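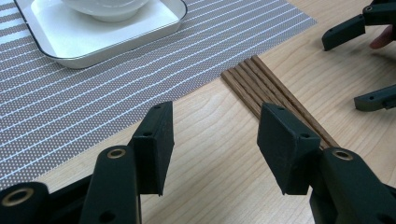

Figure 2. White tray on a gray placemat.

4.2 What happened when the chair left

I should say up front that I went into the Felport interviews expecting a fight. Two small charities, Gresex and Pitari, had both lost a long-serving chair inside the same year, and I figured somebody would still be sore about it (people usually are!). What I got was mostly talk about keys, passwords and who knew the number for the bank.

At Gresex the outgoing chair had given the board five months' notice. That sounds like plenty, and everybody I talked to told me so, but two of those months went by before anyone sat down to write out what the chair did all week. I loved reading that list when they let me see it. Half of it was phone calls to donors, and none of those calls had ever shown up in the minutes. 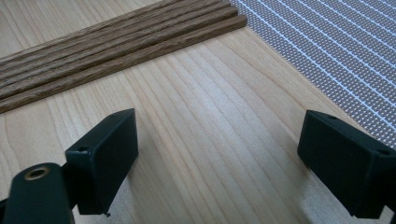
Pitari went the other way. Their chair stayed on as a kind of honorary figure, with no vote, and came to every meeting anyway. I asked each trustee whether that helped. The newer ones said yes, very much, and then told me stories where it plainly hadn't – a grant application held back until the old chair had read it, for instance, or a new chair who kept looking across the room before answering. The older trustees just laughed at me.

I've leaned on Coutinho here, the handover checklist I described in Section 3, and I'll admit it fits Gresex better than Pitari. It assumes the person leaving really leaves. I tried scoring Pitari twice, once from the formal resignation and once from the December meeting where the old chair finally stayed home, and the two scores came out so far apart that I report both. If I were starting over I'd ask about the honorary role in the very first interview, before anyone had decided how they felt about it.

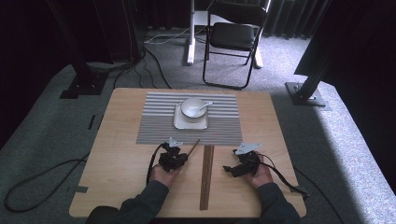 4.3 Donors who followed the person

Gresex worried about this a lot more than Pitari did. A few of its regular givers had been friends of the chair for years, and the board wasn't sure they'd keep giving to a stranger.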